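Interim Progress Report: Evaluation of the Donen Bench Kit for Board-Level Disassembly
Prepared for the Hurnwood Reuse Fund by Ambros Stöckli, Ullham Refurbishing
September 13, 2021

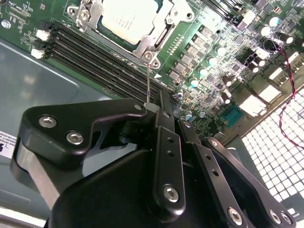 Donen gripper with the thin rod fitted, reaching toward the screw on the CPU bracket. Wrist camera view.

1. Purpose of the grant

The fund is paying for a trial of the Donen bench kit on used desktop computers. We want to know if a shop of our size can rent the kit and use it for the slow part of our work, which is opening the processor socket, taking out the memory and freeing the board from the case. The supplier is Ingvarsson, who rents the kit by the month and provides remote support. This report covers the period from delivery to the end of the second work package. The final report is due in November.

2. Work done so far

The kit was delivered with the arm, the gripper, a wrist camera, a control box and a case of swap-in tips. Setup took two days against the one day in our plan. Most of the extra time went into the bench, which moved when the arm stopped quickly. We bolted it to the floor and had no more trouble from that side.

Work package one was reach and access. We ran the arm over 28 computers from our normal intake, with the boards left in their cases. The question was simple: can the tip get to the socket, the memory clips and the board screws without the gripper body touching the case? It could on all but four machines. Those four were small cases with a drive cage over the memory, and we took them out of the trial. The large fingers look clumsy for this work, but the thin rod gives enough clearance to come in over the memory slots and reach the bracket from that direction.

Work package two was positioning. The operator picks a point in the camera picture, the arm moves to it, and a second person checks the tip with a loupe. We logged 165 moves. The results were good on screws and on the edges of the socket bracket. They were weaker on the memory clips, where dark parts sit against dark parts and the software had trouble settling on a point. A second lamp helped. Bare metal in the case floor throws light back at the camera, so the lamp has to be set low and to one side. We have written that into the bench instructions.

3. Notes on the product

Tips. Changing a tip takes a hex key and a steady hand. The screws are easy to get at, but there is no stop to show when the rod is fully seated, and we twice ran a short session with it sitting high. Sólveig Hallgrímsson at Ingvarsson has told us a collar with a stop is planned. We have asked for one before the final work package.

Camera. Having the camera at the wrist is the best thing about the kit. The operator can read small markings on the board and tell one model from another without leaning over the bench. The drawback is that the gripper takes up much of the lower part of the picture, so parts nearest the wrist are hidden and the arm has to be turned to see them.

Software. The point-and-move screen was learned by both of our operators in an afternoon. Saving a sequence of moves is harder. Names are limited to a few characters and a saved sequence cannot be copied to a similar board — it has to be entered again. For a shop that sees many models this is the largest cost we have found.

Support. Calls were answered the same day. One control box fault was fixed by a replacement sent by courier, and we lost three working days to it.

4. Changes to the plan

We asked to move the loose-cable test from work package two to work package three, and the fund agreed by email. Fan and front panel wires hang over the board in many of our machines and the arm does not see them as obstacles. For now the operator ties them back by hand before each run. We would like to test this properly with the new collar fitted.

5. Budget

Rental and courier costs are on plan. Staff hours are over by the extra setup day and the time spent entering sequences. We expect to cover this from the training line, which was set too high, and are not asking for more money.

6. Next period

Work package three covers full runs: open the bracket, release the memory, loosen the board screws. We will time each run against the same job done by hand, using the same two operators. Ingvarsson has agreed to extend the rental through November at the current rate. We still need the fund's approval to keep the four excluded cases out of the final count, and would be glad to have that in writing before the runs start.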